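Category: Books & Reading > Study Guides and Summaries
Last updated August 27, 2024
8 min read

Are the chapter summaries on these study guide sites written by anyone who read the book?

Posted by Jonalyn Sison

My book group is doing Navska next month. It's a translated novel, not a famous one, and I'm behind, so I went looking for a summary to get me through the middle section before I sit down and read it properly. Two sites claim to have one. The first is called a "complete study guide" and when you open it you get a plot paragraph that could be the back cover, a list of themes (family, loss, identity), and then a button asking me to sign up for the rest. The second has what it calls chapter-by-chapter analysis, free, and it's long. But I have read the first eight chapters, and the summary of chapter 8 says the sister leaves for the coast. She doesn't. She talks about leaving, and then the chapter ends with her still at the kitchen table.

So is this a different edition? Is it a mistake? Or did whoever wrote this never open the book? I'd like to know before I pay for the first one, and I'd also like to know if there's any way of telling in general. I don't trust star ratings, in case anyone was going to suggest those.

Yabsira Woldegiorgis

I would not pay. I taught high school English for a long time and I've looked at more of these than I care to remember, mostly because a student had handed one in to me with the font changed.

Start with the edition question, because it's the only innocent explanation you've got. Translations do sometimes merge or split chapters. If that's what happened, the summary would be out of step with your copy but the events would all still be there, one chapter early or one chapter late. Read ahead to chapter 9 and 10. If the sister goes to the coast in one of those, the guide may just be keyed to a different numbering. If she never goes, you have your answer about that site and you can close the tab.

In general I look at three spots. I look at the minor characters, I look at the middle of the book, and I look at the quotations. Someone working from reviews and the jacket copy will know the opening and will often know the ending. They will not know the name of the neighbor who turns up twice in part two. As for quotations, a real guide gives you a few with page or chapter numbers. If there are none at all in several thousand words of "analysis," I'd want to know why. If there are some, pick one and go find it in your copy. I've done this and come up empty more than once. 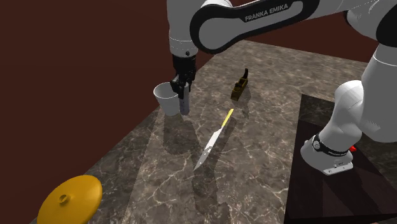 Themes are the weakest evidence of all. "Family, loss, identity" fits nearly every novel on my shelves, and a guide that leads with them is telling you very little about Navska. What you want are details that could only come from having the thing in front of you. Take the robot arm in the picture: anybody could guess "a robot arm, white and black," but you'd have to look to say that the name FRANKA EMIKA is on the black band in white capitals, or that the wall is deep maroon and the countertop is marble. Summaries work the same way. If every sentence about a chapter could have been guessed from the title and the genre, I assume it was.

One more thing about the paid site. Check whether it shows you a full sample chapter before the sign-up. Some do. When all they'll show is the overview, I take it the overview is the best part.

Halfdan Baldursdóttir

they're all fake, just read the book. or watch the movie if there is one

Inger Snorradóttir

I don't agree that they're all fake, but I'm not as confident as Yabsira about the quotation test either. For books still in copyright some guides keep quotes very short or leave them out, and the ones that do use quotes may be quoting the original publisher's page numbers. With a translation there's a further problem, which is that there can be more than one English version. I spent an evening convinced that a guide to Tudano had made up a line, and it was in the older translation nearly word for word. I had the newer one. So find out which translation the guide used. If it doesn't say, that's a mark against it in my view, though a small one. Plenty of careful people forget to put it.

What I'd do with your chapter 8 problem is go back and look at how the summary phrases it. "She decides to leave for the coast" is sloppy. "She arrives at the coast and meets" so-and-so is something else, and I'd stop reading there. I have seen tired human beings write the first kind plenty of times. I've probably said it myself in my own group.

The other place to look is whether two guides share an error. My group did a Þrastardóttir novel last winter and both of the free summaries had the same wrong name for the grandfather, spelled the same wrong way. One had copied the other, or both had copied a third. Having two sources was worth no more than having one, and if you only count how many sites list a book you'd never notice. Those directory pages that tell you a title has so many summaries available are counting links. I doubt anyone has clicked on them in years. I followed one for Brurnik and got a page with 37 words on it, the author's name included.

For getting through the middle section before a meeting, I'd skip the guides and ask somebody in the group to tell you what happens. They'll get some of it wrong too, but at least you can ask them a follow-up. Failing that, try reader reviews that are marked for spoilers, sorted by longest. People who are annoyed with a book tend to describe it in great detail.

Jonalyn Sison

Thanks. I read on last night. She doesn't go to the coast in 9 or 10 either, and the summary has her "arriving," so that's that site finished with. I checked the paid one and there is no sample chapter. Not paying. Inger, my copy names the translator but neither site does. I've messaged someone from the group, who says she's on chapter 6.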